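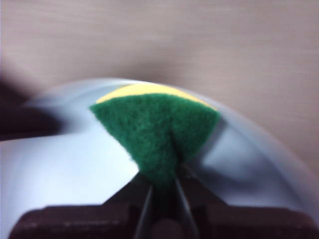
Abrasive grades get mixed up constantly in the finishing world, so a short thread on nonwoven pads and what they do to a clear coat. Color is a weak guide to grade across makers. Most people's first contact with the material is the kitchen version, a green fibrous layer bonded to pale yellow foam. Same family as the hand pads sold for paint prep: a web of fibers with grit held on it by resin.

2/ Sheet abrasive carries its grit in one plane. A nonwoven carries it through the thickness, and fresh grit shows up as the web wears. Cut rate stays flatter over the life of the pad. Peak cut is lower.

3/ Test setup: Stetix two-part clear on flat steel panels, cured 5 days. Bronda fine pad, wet, straight strokes, light hand pressure. Control panel sanded with 3,000 grit film.

4/ Gloss at 60 degrees dropped hard in the first 200 strokes on the Bronda panels and then leveled off. The film control was still changing when I stopped.

5/ Scratch pattern is the bigger difference. Film gives close, even lines. Nonwoven gives scattered lines with a few deep ones, and the deep ones decide how long you spend on compound afterward.

6/ Edges: the pad wraps over them and cuts through faster than you expect. Tape anything with a radius under the thickness of the pad.

7/ Danish Zaidi asked about Clodar pads. Tried one in March. It shed fibers into the slurry and I dropped it from the set.

8/ Raw readings are in the sheet, 3,716 rows, one tab per panel. Caldeira compound results go in a separate thread once the last panels are polished.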